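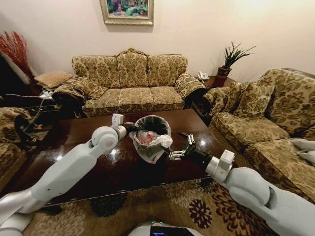
A comment on the last entry asks whether the poultice on the north pier was pulled too early, and whether the salt figures mean anything if the stone behind the drip molding was still taking in water from the gutter. Fair on both points. The gutter was relined in June and the stone behind it should have been left longer before we started. I have marked the first round on that pier as void in the table and will not use it for the report.

Jan 30, 2021
Durnitz arcade, limestone piers, desalination, second round

Work today on the north pier and the one next to it. Poultice is the kaolin, sand and cellulose mix, same proportions as the south side. Mixed with deionized water only. First batch too wet, slumped on the vertical face below the capital and had to come off. Second batch held. Applied by hand over Japanese tissue, then pressed with the back of a spatula into the tooling marks. The tissue tears at the arris every time. For the next round cut it in narrower strips and overlap.

Left uncovered. On the south side we used film for the first stretch and then took it off, and the cores from there show nitrate pushed deeper instead of drawn out. Chloride was fine either way. I want one full cycle with no film before deciding.

Conductivity of the extract from the old poultice, north pier, lower patch: 326 microsiemens per cm. Target for stopping is 300. Upper patch was already below target, which I don't trust, as that sample sat open on the bench before it was weighed. Repeat.

Meter recalibrated before and after. Drift small, noted on the sheet taped inside the cupboard door. The old probe is still in the case. It should be thrown out or labeled. 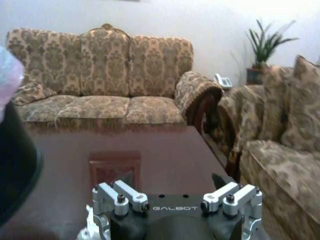
Drill powder samples taken to 40 mm in steps, dry, low speed. The bit wandered in the second hole where it met the old cement repair. That repair isn't on the survey drawing. It is gray, hard, feather-edged, and the limestone around it is powdering in a ring. Tapped it out with a small hammer and it sounds hollow on the left side. It will need to come out, but after desalination and with the photographs done first. The drawing should be corrected in the office copy as well as on the site copy.

Mortar for the replacement repairs: three candidates made up as biscuits last week.

Gunach lime, fine sand. Color close, a bit cold. Shrinkage crack across one corner.
Gunach lime, mixed sand with stone dust. Color good when dry. No cracks. Surface chalks under a thumb.
Stusia hydraulic lime, mixed sand with stone dust. Too hard for this stone in my view, though it takes tooling well. Keep for the paving only.

I would go with the second and cut the stone dust by a quarter. The chalking may just be fast drying. The heater was on in the workshop overnight and the damp sacking had slid off the shelf. Remake under proper curing before anyone writes it into the specification.

The Shojaei report from the earlier campaign gives a lime and brick dust mix for the arcade and says it was used on all the piers. I can't find brick dust in anything sampled so far. Either it was used only at the upper level, behind the cornice, or the mix was changed on site and the report never updated. One thin section from above the cornice would settle it. Ask for access when the lift is there for the lead work so we don't pay for it twice.
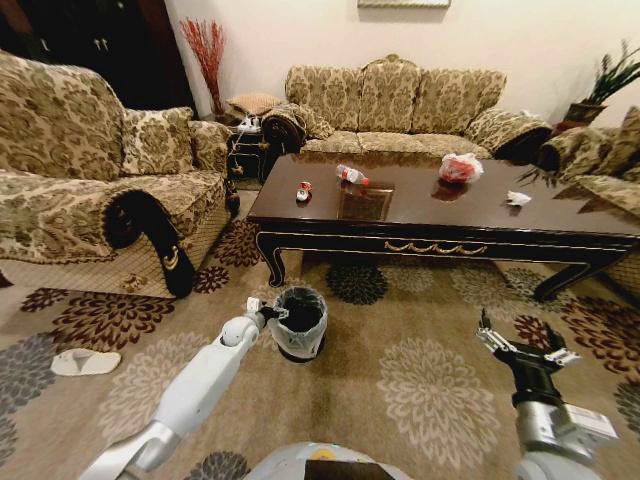

Sample handling needs tightening up. Two of the extract tubs were mixed up on the bench, and one was carried down the ladder with fingers across the open top, so there is skin salt in it and the reading is no use. Small tubs get picked up by the rim on one side only, with the other hand kept open and clear. Gloves on. Lids go on at the pier, before the ladder. Write on the tub and never on the lid. Spent poultice is bagged by patch and kept until the extract has been read.

Filters: down to the last box. The slow grade clogs with the kaolin, so let the suspension settle overnight and decant before filtering. Extracts that can't be read the same day are stored at 4 degrees C and brought back to room temperature first.

Surface notes, north pier. Light bloom of white needles along the bed joint under the poultice edge, not there at the last visit according to the photographs. Brushed a little onto paper for the microscope. Probably sodium sulfate, which would fit the cement. Black crust under the molding unchanged. Left alone for now; no steam anywhere on this pier until the loose ring around the repair has been consolidated.

To do
Repeat upper patch extract
Narrow tissue strips
Biscuit two again, less stone dust, sacking tied down
Correct survey drawing, add cement repair and hollow area
Order filters, fast grade
Check the gutter outlet after the next heavy rain, from inside the roof space
Lift access for thin section above cornice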